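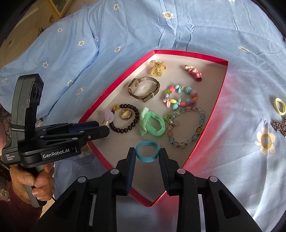

What speed limit applies when someone has to reach into the cell with the arm powered?

Reduced speed, 200 mm per second at most, with the enabling switch held and the selector in manual. The Listholm site rule matches this.

Ticket 46, updated 26 May 2023
Status: open
Fault: Novex controller drops out of manual when the switch is released slowly.
Tried: new cable, restart. Same fault.
Next: swap the pendant. Keep the cell locked out until it's been tested and signed off.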